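一个人吃饭，桌子要多大
城市小户型里的餐桌正在变小、变圆、往窗边挪
文/本刊记者

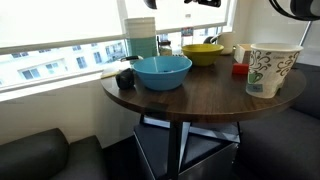

窗前的圆桌，深胡桃色木纹桌面，中间一只天蓝色塑料碗。

晚上七点半，Ratree Kongkaew才进门。鞋没换，先开冰箱。剩菜，半盒豆腐，一把蔫了的空心菜。十几分钟后端到窗边，坐下，吃。手机扣着。

“以前我在沙发上吃的，”她说，“吃了四年。腰不行了。”

她住的楼叫Vestwood，老楼，14层，电梯慢，房租倒还过得去。一室一厅，厅小到放了沙发就放不下餐桌。去年十二月她把沙发卖了。买家当天来搬，她站在空出来的那块地板上，突然觉得屋子挺大。然后买了张圆桌。

卖沙发买餐桌，这事听着反常。可这两个月我跑了几个小区，聊了一圈，发现不是个例。年轻人搬家，第一件留下来的家具常常是桌子。床可以先打地铺，电视早就不要了。桌子得有。吃饭，办公，拆快递，剪指甲，跟家里人视频，全在上面。

做二手家具的Amnuay Sukprasert对此最有数。他的铺子叫Dondatden，在高架桥底下，夏天热得像蒸笼，电扇对着人吹，说话得靠喊。长方形六人桌，他现在基本不收。“收了卖给谁？占地方。”小圆桌不一样，上午摆出来，有时候下午就走了。为什么是圆的？他想了想，说没有角，屋子小的人怕角，半夜起来喝水撞一下，疼好几天。

也有别的说法。Panya Hemmin给小户型做室内设计，她觉得圆桌的好处是没有主位。一个人坐，哪边都行；来了朋友，挪挪凳子就加进来了。方桌一个人坐，对面那把空椅子老在那儿看着你。她讲这句的时候笑了，说客户就是这么跟她讲的，原话。

她去年经手的一套房子，总共三十来平，业主什么都能妥协，衣柜能砍，洗手台能砍，就是餐桌不让步，非要靠窗。Panya劝过：靠窗西晒，下午没法坐。业主说下午我在上班。于是靠窗。

靠窗这件事值得多说两句。老一辈的餐桌多半在厨房门口，离灶近，端菜方便，头顶一盏灯，白天也开着。吃饭就是吃饭。现在的人在家里呆的时间变了，尤其那些一周有几天不用去公司的，桌子跟着光走。早上那点光，谁都想要。Panya的图纸上，餐桌和窗户的距离一年比一年近，她自己翻旧图的时候才注意到。

价钱呢。Imtiaz Bandara给我看他的帐本，真的是本子，手写的。他和室友合租，搬进来那个月，家具一共花了3424块，桌子占了大头。牌子是Plirarov，他在店里来回看了三次，第三次是星期三，店员都认识他了，给他倒了杯水。“床垫我都没看这么久。”他说桌面要耐烫，他爱喝汤，懒得用垫子。

耐不耐烫？用了半年，一个白圈。他拿抹布擦给我看，没擦掉，又擦了一下，算了。

不是所有人都买帐。Pornthip Rojanasak今年62岁，退休前在学校食堂管后厨，三代人吃饭用的是同一张长桌，桌腿换过，桌面刨过两回。女儿搬出去住，她去看，一进门就问：桌子呢？女儿指指窗边。她说那是茶几。母女俩为这个争了一顿饭的功夫，最后菜太多，摆不下，汤锅放在窗台上。

“桌子小，菜就少，菜少人就不来。”这是Pornthip的道理。女儿的道理是反过来的，平时就没人来，何必天天守着一张大桌子。

我夹在中间听，觉得都对。后来翻采访本，发现每个人聊到最后都会聊到人。跟谁吃，多久吃一次，谁很久没来了。Ratree说她那张桌子最多坐过五个，膝盖顶膝盖，有一个坐在行李箱上，火锅的电线从大家背后绕过去。吃到半夜，楼下敲暖气管抗议。她讲得眉飞色舞。

那平时呢？平时一个人，也坐得端正。她给自己定了规矩，桌上的东西吃完要收掉，不许过夜。这条执行得一般。

研究居住习惯的工作室Rastogi做过一组入户访谈，跟每户聊的第一个问题不是面积，是“你在哪儿吃早饭”。答案五花八门，站在水池边的，坐床沿的，在电梯里的。参与访谈的人跟我讲，有一位想了很久，说没有固定的地方。过了几周发来消息，说买桌子了，折叠的，先用着。

Amnuay的铺子快打烊了，我走之前又来了一对年轻人，看中一张圆桌，桌面有道划痕。男的嫌，女的蹲下去摸了摸桌腿，摇了两下，稳的。还价，没还下来。两个人到门口商量了几分钟，回来了。

桌子太大进不了出租车，他们一人抬一边，沿着高架往北走了。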